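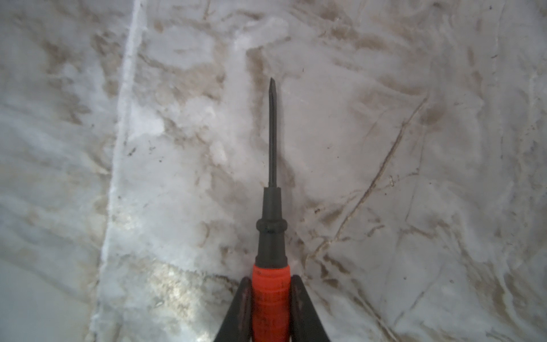 Martim Mota asked whether we'd ruled out the controller before blaming perception, and would someone please attach the joint logs as well as the detector output.

Fair question, and yes, they're attached now. Commanded and measured joint positions agree all the way through the approach. The arm goes exactly where Zesden tells it to go. Zesden is telling it the wrong place, or the right place with the tool turned the wrong way round.

Ticket opened 20 September 2019
Product: Zesden (wrist camera pose estimation), release 4, with the Romaniuk grasp planner
Site: Stumasstead
Reported by: Khrystyna-Mariia Karpenko
Status: fix in testing

Summary
Screwdriver pose is unstable on the marble-pattern worktop. The handle is found every time. The long axis isn't: it jumps by several degrees between frames, and sometimes flips completely so that the planner believes the tip is where the butt of the handle should be. The same build on plain grey card is rock steady.

Steps to reproduce
Load the marble cell profile. Lay the screwdriver flat, shaft pointing away from the wrist. Move to the hover pose and start the pose stream. Watch the yaw value. You won't have to wait long!

Log

Entry 1, Khrystyna-Mariia
Recalibrated hand to eye from scratch. Residuals are lovely, no change in behaviour. I've put the old calibration back so that we only vary one thing at a time.

Entry 2, Taras Vakulenko
Turned on the debug overlay and I think we have it. The handle comes from the colour mask, which is fine, as nothing in the stone pattern is anywhere near that red-orange. The shaft comes from the line fitter, and the line fitter loves dark, thin, straight-ish things. So does whoever designed this worktop. The fitter picks a crack line beside the collar, joins it to the shaft and averages the two. There's your yaw jump.

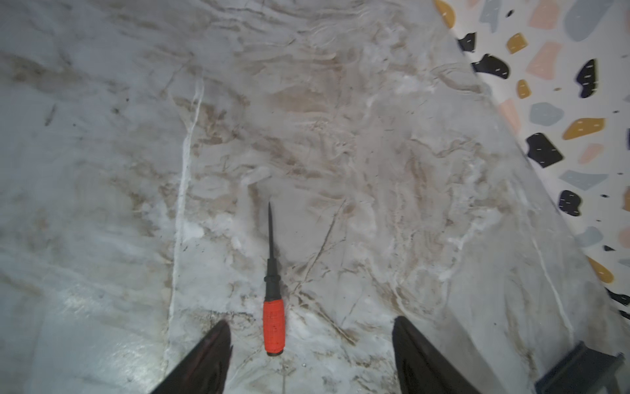 The flip has the same root. When the longest segment it can find lies on the handle side, the axis direction is taken from that segment and the whole pose turns round. There is a check that should catch this (the handle must be wider than the shaft), but it runs before the axis is chosen, so it's checking nothing useful.

Entry 3, Khrystyna-Mariia
Brilliant, that matches what I see. I raised the minimum contrast for segments from the profile file. It helps with the pale veins and does nothing for the dark ones. Glare is a separate nuisance – on the glossy patches the fitter finds the border of the reflection and treats it as a real edge. Lowering the exposure took most of that away, but I don't want to ship a fix that depends on the lamps.

Entry 4, Yurii Bondarchuk
Replayed the recorded set offline, 2,871 frames with the tool in view and hand-marked axes. The current build gets the axis wrong in 11 per cent of them. Nearly all the bad ones have a dark vein close to the collar. I had been ready to retrain the mask network over this, so I'm very glad Taras looked at the overlay first.

One more thing from the replay. There's a steady sideways offset whenever the wrist is moving, even on frames where the axis is good. The transform lookup asks for the latest wrist pose instead of the pose at the image timestamp, and the image is about 40 ms old by then. At hover you'd never notice. During the approach it matters a lot. I've split it into a linked ticket, but the patch is one line and it's on the same branch.

Entry 5, Taras
New fitter is on the branch. What changed:

Segments must start at the collar end of the handle mask, within a small margin. A vein that merely passes nearby is thrown out before averaging.

The width check now runs after the axis is chosen, and a failed check drops the frame instead of guessing.

Yaw is held over a short window, and the planner gets a confidence value along with it.

On Yurii's set the flips are gone and the remaining axis errors are small enough for the fingers to absorb. I'm really pleased with this one. It's less code than we had before.

Entry 6, Khrystyna-Mariia
Running it at Stumasstead. Yaw sits still! I also wanted to know what it says when there's no tool to find, so I parked the wrist over the corner where the two terrazzo walls meet the worktop and left the stream on.

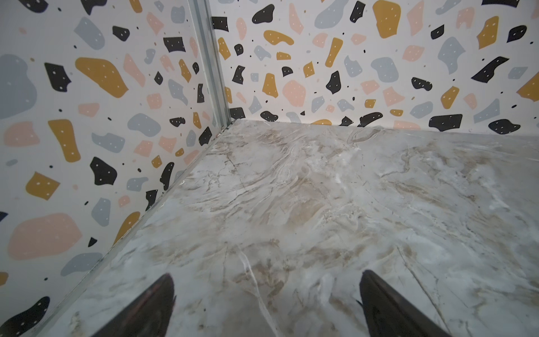
With the old build the fitter reported segments along the wall seam and up the metal post, and passed them downstream with no handle attached. Romaniuk ignored them, but it spent planning time doing so. With the new build there's no handle mask, so there are no segments and the stream stays empty. The mustard and pink shapes on the walls don't trigger the colour mask either, which I was a bit nervous about.

Entry 7, Tymofii Yurchenko
From the planner side: please don't send an empty pose with zero confidence when the frame is dropped. Romaniuk reads that as a valid pose at the camera origin and refuses it with a collision warning, and then the log fills up. Send nothing and we'll wait for the next one.

Entry 8, Taras
Good catch, changed. I've added a replay test for it as well.

Still open
Exposure setting in the marble profile: leave as it is until the fitter has been tried under the evening lamps.
Timestamp patch: Yurii to merge once Martim has reviewed the linked ticket.
Allside are on the July build and use the same worktop pattern. Khrystyna-Mariia will send them the branch and ask for a recording with the overlay switched on.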